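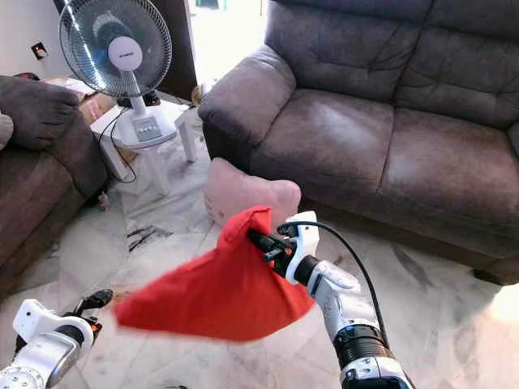 **Figure 2.** Red cloth held by one corner in the sitting area, with the brown leather loveseat, pedestal fan and a pale pink cushion on the floor.

### 3.2 Loose textiles in the sitting area

Cloths and cushions were treated as separate classes in the Trutano inventory. A cushion keeps its outline wherever it is put down, whereas a light cloth does not, and its folded state has to be recorded along with its place. When held by a bunched corner, as in Figure 2, the fabric falls into a loose triangular drape that hides part of whatever lies behind it, in this case the cushion in front of the loveseat.

Items on the floor were logged before those on seats. Of the 580 entries made in January, roughly 14 per cent concerned textiles found on the floor. Worn upholstery was noted but not scored; the rubbed patches on the loveseat seat fall under this rule. Fans and boxes were classed as standing items and left in position. Entries were coded by N. Bitar and checked by V. Egilsson, and disputed folds were entered as "unfolded".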